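Chapter 3
Keeping Stock: Why Firms Hold Things They Haven't Sold Yet

What you'll meet in this chapter
The different kinds of stock, what it costs to hold them, how a firm decides when to reorder, and the argument for holding hardly any stock at all.

Before you start
You'll need the idea of working capital from Chapter 2. If that one went past you in a blur, have another look at the worked accounts for the Takgate bakery before you carry on. I'll wait.

3.1 A cupboard full of money

My first proper job was in the back room of a hardware shop in Estbridge, and I spent most of it looking for hinges. We had brass hinges, steel hinges, hinges for gates, hinges for tiny boxes, and a whole shelf of left-handed ones that had been there longer than I had been alive. I loved that room! It smelled of oil and cardboard, and I thought a full shelf was a sign that the shop was doing well.

Then one August the owner couldn't pay the paint supplier. There was plenty in the back room (you could hardly get the door open) but there wasn't enough in the bank, and the paint supplier didn't want to be paid in hinges. I remember being quite baffled by this. How could a shop with so much stuff in it be short of money?

If you can answer that already, you're ahead of where I was. The money had been spent on the stuff. Until somebody came in and bought a hinge, it was going to stay on the shelf in the shape of a hinge.

Stock (you'll see it called inventory in American books, and in quite a few British ones too) is the name for all the goods a business is holding at a given moment. Accountants put it among the current assets, meaning they expect it to be turned into cash within the year. My left-handed hinges were a bit of an embarrassment on that score.

3.2 Three kinds of stock

Most books split stock into 3 kinds, and I'm going to do the same.

Raw materials and components are the things a firm has bought in and hasn't used yet. For a furniture maker that means timber, glue, screws and cloth.

Work in progress is anything that's been started and not finished. A chair with no seat is work in progress. You can't sell it as a chair, and you can't very well send it back as timber either, so it's the most awkward kind of stock to be left with if orders dry up.

Finished goods are ready to go to the customer. A shop like ours in Estbridge bought its goods already made, so nearly everything we had was of this kind.

One thing trips people up every year. The same object can be a different kind of stock depending on who's holding it. A zip is finished goods to the zip factory and a component to the firm that makes anoraks. Always ask whose books you're looking at.

There's also a group of items that don't fit neatly: hand tools, cleaning cloths, boxes, tape, the odds and ends that people need in order to do their work. A tool that a firm uses itself isn't stock for sale. If it's expected to last for years and cost enough to bother with, it's treated as a fixed asset. If it's small and cheap, it's usually written off as an expense when it's bought. But put the very same tool on a shop shelf with a price on it and it's finished goods again.

3.3 What holding stock costs

Let's take Makora, a firm that makes garden lamps. It keeps enough glass shades for 10 weeks of work. The shades have been paid for, so that cash can't be used for wages or adverts. They take up floor space, which has to be rented, lit and insured. Some get chipped. And if Makora changes the design in the spring, the old shades may be worth next to nothing.

Now think about its rival, Solanki, which keeps enough for 2 weeks. It has much less money tied up, and more room to move about in. But its supplier takes 19 days to deliver, so it has to order well before the shelf looks empty, and a late lorry could stop the whole workshop. Customers who were promised a lamp might go elsewhere, and they might not come back.

You can probably feel the pull in both directions. Every firm that holds stock is somewhere between these two, and a good part of this chapter is spent working out where it ought to stand. We'll draw stock control charts in 3.4 (bring a ruler, they look dreadful without one) and get on to just-in-time methods in 3.5.
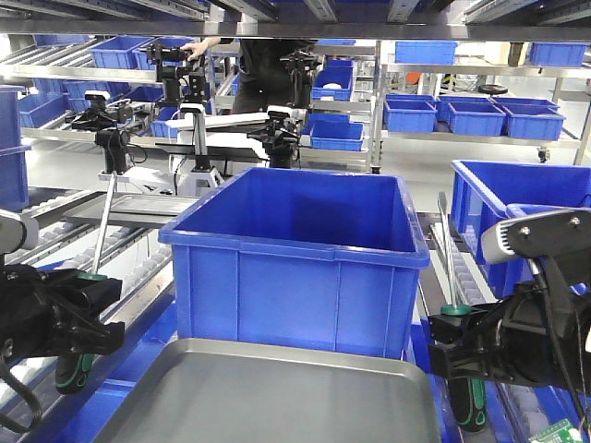
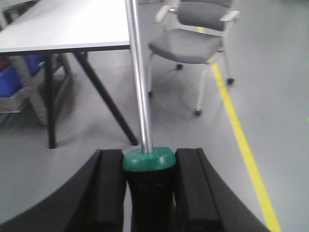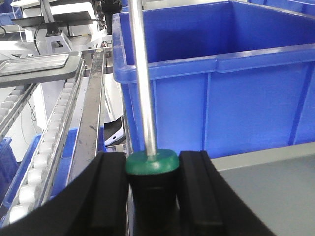 Why might a firm choose to hold more stock than it expects to use before the next delivery?

The extra is called buffer stock, and it protects the firm if a delivery is late or demand suddenly rises. Work can carry on and customers still get their orders, though the firm has to pay for the extra storage and has more cash tied up while the goods are waiting.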